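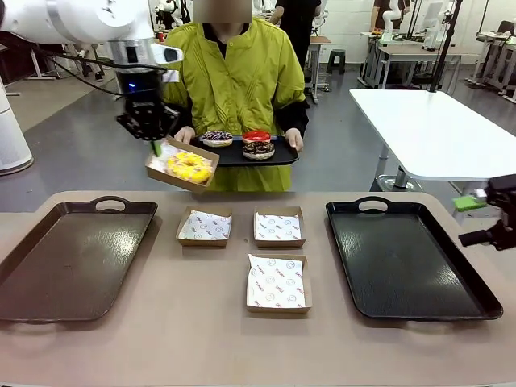
Un brazo blanco sujeta por el borde una bandejita de cartón con un dónut amarillo.

31 March 2019 - Ya hay presupuesto. En Jastero vamos a comprar 2 brazos para servir bollería y quería contároslo yo misma, que llevo desde diciembre peleándome con las ofertas. Hemos reservado además 13 pinzas de recambio (¡se gastan más de lo que pensaba!) y mantenimiento para 364 días. Miroslava Ostapchuk lleva los pedidos y el local de Sulcombe será el primero en estrenarlos. ¿Preguntas de prensa? Escribidme y os paso el desglose.

Gemma Gatti, compras, Jastero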